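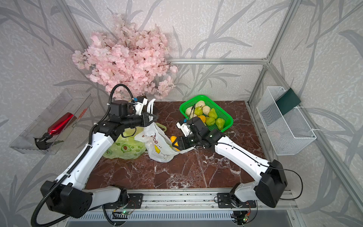
25th February

Well, the bench is finally ordered! I've been dithering over garden furniture since before Christmas and Carol Rowbotham told me (kindly, over soup) that if I sent her one more link she'd block my number. So it's the Endley two-seater in acacia, with the arms wide enough for a mug, and it's coming from the place in Plistley once they've got a van going our way.

I did look at the Mathur one again last night. Lovely curved back, but 999 pounds! For something the pigeons will sit on more than I do.

Spent the afternoon out by the back fence with a tape measure and bits of string, working out where it'll go. The slabs slope a good 30 mm towards the drain, so I'll have to get Crisóforo Camacho to lift the end pair before it arrives. He wants sixty quid and a go of my hedge trimmer, fair enough.

Still no decision on cushions. Green shows the dirt less but I keep going back to the stripy ones. Must ring Plistley tomorrow about the cover.

Filed under: Garden, Home, Odds and ends
2 comments | 30 shares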